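4.2 Tabletop tidying

Household tidying remains harder for machines than its simplicity suggests. In the Terlow trials, the task was to clear small items from a white table into a woven basket, with the grasp chosen from the wrist view (Figure 3). Operators recorded 1,494 attempts across 27 object types. Each attempt was limited to 57 seconds, and a dropped item was scored as a failure even where it landed inside the basket.

Slender objects such as pens proved the most demanding. A pen offers little height above the table, and a small error in the approach angle will set it rolling. Glossy white items on an off-white surface also gave poor contrast, and the colour threshold used by Keane and Kang in their earlier workshop study could not be carried over without change.
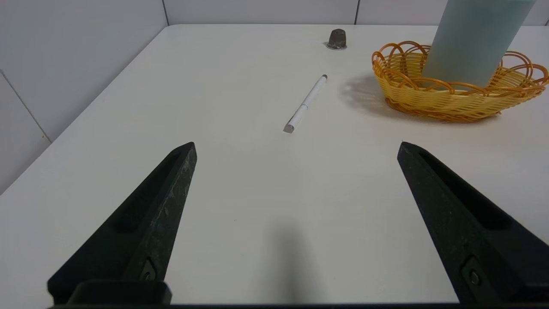 Figure 3. Wrist view with the gripper open and a slim white pen on the table; woven basket at upper right.

A further 200 attempts were set aside for the placement stage, in which the item must clear the basket rim before release. Yoon-hee Kang and Hae-won Ji labelled these independently and resolved differences by discussion. Results for the placement stage are reported in Section 4.3.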